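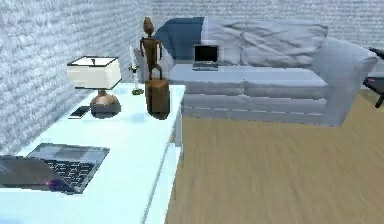

The floor gapped in its first winter and the installer blamed the furnace, according to one reader in Hutau, who wanted to know whether the installer had a case. He did, in part. Heated air was the agent, but the amount of movement had been set months earlier, on the day the boards were nailed down, and it would have been much the same with any heating system that let the indoor air get that dry.

Dry indoor air in winter is a matter of arithmetic. Cold outdoor air holds very little water vapour, even when it is close to saturated. Bring it indoors through leaks and vents, warm it to room temperature, and the quantity of vapour is unchanged while the capacity has risen several times over. Relative humidity drops accordingly. The furnace adds nothing and removes nothing, apart from whatever extra outdoor air it draws in for combustion. A leaky house is therefore a dry one in January, and a tight house with the same number of occupants can have the opposite trouble.

Wood responds to relative humidity and, to a much smaller degree, temperature. For any steady combination of the two there is a moisture content at which a board neither gains nor loses water. This is its equilibrium moisture content. Below the fibre saturation point, each loss of moisture brings shrinkage across the grain. Along the grain the change is small enough to ignore in a house. Across the grain it depends on how the board was cut: for most species, movement tangential to the growth rings is close to double the movement in the radial direction. Flat-sawn boards therefore open wider gaps than quarter-sawn boards of the same width and species.

Width matters in direct proportion. A wide plank and a narrow strip shrink by the same fraction, but the wide plank delivers all of its shrinkage to one joint. People who replace strip flooring with wide plank in the same rooms, with the same furnace settings, are often surprised by this. The total movement across the floor is similar. It has simply been collected into fewer places.

Some figures from the Hutau district give a sense of scale. The Trarnitska housing survey placed logging hygrometers in some 200 detached houses and left them in through a full heating season. One house on Furukawa Road returned 3,057 usable hourly readings, of which 969 fell below the lower limit printed on the flooring carton. The owners had noticed static shocks and a cracked drawer front – they had not connected either one with the floor. Their thermostat setting was unremarkable. The house had an old fireplace damper that did not close, and the survey team put most of the air leakage down to it.

Averages conceal a good deal. A weekly mean can sit comfortably within range while the readings swing widely on either side of it. Thick sections ride out these swings because moisture moves slowly through solid wood. Thin veneers do not. A finish slows the exchange further, but no common floor finish stops it, and boards finished on the top face only will exchange moisture faster through the underside. This is one cause of cupping, and it is the reason a damp crawl space can deform a floor whose upper surface has been carefully maintained.
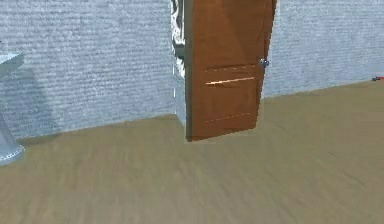
Moisture produced inside the house is distributed unevenly, and the distribution depends heavily on interior openings. A single hygrometer in the hallway reports the hallway. Showers, cooking and laundry each release vapour in short bursts, and an exhaust fan that runs only during the burst removes only part of it. The remainder is taken up by towels, drywall and wood, then given back over several hours. A door left partly open, like the tall wooden one near the pedestal sink in the rendering, lets the two sides mix and narrows the difference between them. Kept shut, the same door may have humid air on one face and dry air on the other. A solid slab in that position can bow toward the dry side, and the bow may relax once the two faces even out.

Frame-and-panel construction was developed to deal with movement of this sort. The panel sits in grooves cut in the stiles and rails and is left unglued, so it can shrink and swell without splitting or pushing the frame apart. Stiles and rails are narrow, so their own movement across the grain is modest. The most common way to defeat the arrangement is with paint. A heavy coat bridges the groove, bonds the panel to the frame, and turns a floating panel into a fixed one. In the next dry spell either the paint line breaks or the panel does.

Millwork shops handle the problem by controlling moisture content before assembly. Kivitz, a joinery shop on the Hutau side of the river, holds its stock in a conditioned room for 11 days before machining and checks each batch with a pin meter. The period is not a universal figure. It suits the thicknesses the shop uses and the kiln-dried stock it buys. What matters is the final reading, taken in several places, and how near it comes to the middle of the range the house will see over a year. Stock conditioned to the driest expected state will be tight in winter and will bind in summer. Stock conditioned to the dampest will fit in summer and gap for the rest of the year. 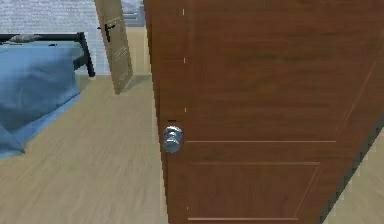

Flooring should be treated the same way, and often is not. The usual practice is to deliver the cartons on a Friday, stack them in the middle of the room over the weekend and begin nailing when the crew returns. Closed cartons in a tight stack exchange very little moisture in that time. If the house is still under construction, with fresh drywall compound and no heat, opening the cartons makes things worse, and the boards take up water that they will lose in the first heating season. The Hutau floor was laid in June, over a new concrete slab, with the windows open.

The remedies available after the fact are limited. Filling winter gaps with a hard filler is a poor choice. The boards swell in summer, the filler does not compress, and the edges are crushed or the filler is squeezed out. Many floors close up on their own by late spring, and it is worth measuring the same gaps in both seasons before spending any money. Gaps that stay open all year point to boards that were too wet when installed, or to crushed edges, and may justify slivers of matching wood glued to one side only.

A whole-house humidifier will reduce the seasonal swing, within limits set by the windows. Each drop in outdoor temperature lowers the indoor humidity at which the glass begins to sweat, and water running into a sash does more damage than a gap in a floor. A unit with an outdoor sensor makes the correction automatically. With a manual dial, turn the setting down ahead of a cold snap. Sealing the larger air leaks should come first in any case, as it retains moisture the household is already producing and lowers the fuel bill too.

The Hutau reader has since sent two sets of gap measurements, taken at the same boards. The late spring set is smaller at every point, though three of the gaps near the patio door have not closed.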